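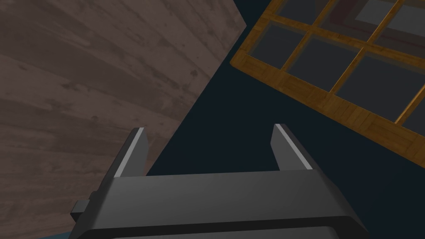 Hament Countertop Water Filter, Model K
Made by Kivow. Sold and serviced by Dumulura Supply.

Item no. 2759-K
Status: in stock
Page last revised 2022-04-10

Overview

The Model K is a gravity-fed water filter for kitchens, break rooms and cabins with no pressurized supply. It has an upper chamber, a lower chamber and one ceramic cartridge between them. It uses no power and needs no plumbing. Water is poured in at the top, passes through the cartridge wall and collects below, where it is drawn off through a lever tap.

The Model K replaces the Model J. Cartridges are the same for both. Lids and taps are not: the Model J tap has a coarser thread and will leak if forced into a Model K chamber.

Construction

Chambers: stainless steel, brushed outside, plain inside
Lid: stainless steel with a polypropylene knob
Tap: lever type, stainless steel, silicone washer on each side of the wall
Cartridge: ceramic shell, packed carbon core
Base ring: black rubber, removable
Empty weight: not listed; varies with cartridge lot

The chambers nest for storage. Remove the cartridge before nesting or the stem will scratch the lower wall.

Cartridge life

Rated life is 1,000 gallons with clear tap water. Well water with visible sediment will shorten this. Flow is the usual sign of wear. A new cartridge should pass a full upper chamber overnight. If it does not, scrub the ceramic under cold running water with the pad supplied, working from the closed end toward the stem. Do not use soap. Soap enters the pores and can be tasted for several fills afterward.

A cartridge that is still slow after scrubbing should be replaced. So should any cartridge with a crack, however fine, or one that has been frozen while wet.

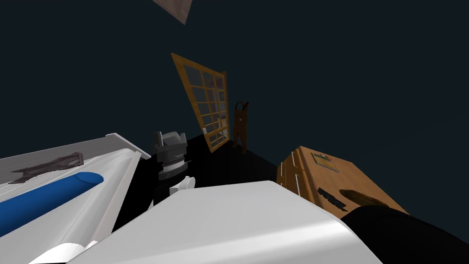
The carbon core cannot be cleaned or refilled. It wears out separately from the ceramic, so a return of chlorine taste means replacement even when the flow is normal.

Setup

1. Wash both chambers with warm water and dish soap. Rinse well.
2. Fit the tap with one washer inside and one outside. Hand-tighten the nut, then give it a quarter turn with a wrench.
3. Soak the cartridge in cold water until bubbles stop.
4. Seat the cartridge stem in the upper chamber. Tighten the wing nut by hand only.
5. Fill, let drain, and discard the first two fills.

Place the filter on a level surface that can carry its full weight. The tap must clear the counter edge or the unit must be raised on the Ruggiero stand, sold separately.

Limits

Feed water temperature must stay below 90 °F. The filter is not a softener and does not remove salt. It is not intended for water of unknown quality without prior disinfection.
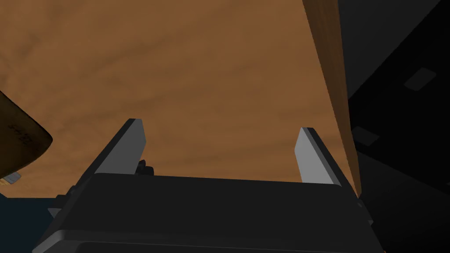

Open robotic gripper, brown wooden surface behind

Parts and accessories

K-01 Ceramic cartridge, single
K-04 Lever tap with washers and nut
K-05 Washer set, silicone
K-07 Lid knob with screw
K-09 Base ring
K-12 Ruggiero stand, welded wire, black
K-15 Blanking plug for the tap hole

K-07 also fits the Model J lid. K-12 is shipped flat and needs a hex key, included.

Ordering

Single units ship from the Dumulura warehouse. Orders of over 50 cartridges are filled directly by Kivow and come in plain cartons. Cartridges are returnable only if the inner seal is intact. The chambers carry a warranty against weld failure. Dents, surface marks and worn washers are excluded.

The K-12 stand is on back order until June. Existing orders will be filled first.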